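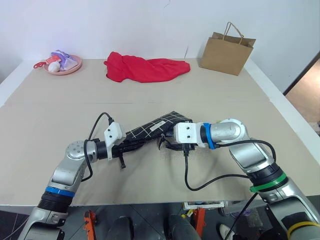 *A paper bag, a red cloth and a pink plate of small things, waiting for their places.*

## The table where everything stops

In the house of Odette Vidal in Lanley, nothing goes directly from the front door to the cupboard. First it must pass over the table. Post, shopping, gloves, the things from the bottom of a coat pocket – all of it is put down there, and once a day all of it must leave again.

"My mother did the same," she told me. "She called it the customs."

The front part of the house dates from 1787 and has almost no storage. When Odette moved in, she had 31 boxes and one narrow cupboard under the stairs. Her friend Gemma Penrose came to help for an afternoon and stayed six days. Together they made the rules which Odette still keeps.

The first rule is that small things get a plate. It can be any plate, but it should have a strong colour, so that you notice when it is full. Packets, clips and a ball can sit together there until the evening. A bowl is less good, she finds, as the smallest things go to the bottom and are forgotten until spring.

The second rule concerns bags. A paper bag with good handles is kept standing open on the table, and whatever belongs upstairs goes into it. When she goes up, the bag goes with her. Cloths are folded last, when the table is free enough to lay them flat.

The third rule is the one she likes best, and it is about pouches. Cables, pencils and sewing things do not go loose into a drawer. They go into something with a zip.

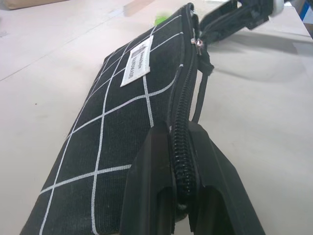 She prefers fabric to plastic for this work. A woven pouch lies flat when it is empty, and a checked pattern is easy to find in a dark drawer. She also looks for a strap or a tab near the zip, for hanging it on a hook inside the cupboard door. At the April market in Sowerby she pays more for handmade ones, and she always tries the zip several times before she buys.

Gemma does not agree with everything. She would give each pouch a written label, while Odette prefers to open three before she finds the scissors. They still discuss it on the telephone, and the scissors have now moved to the kitchen.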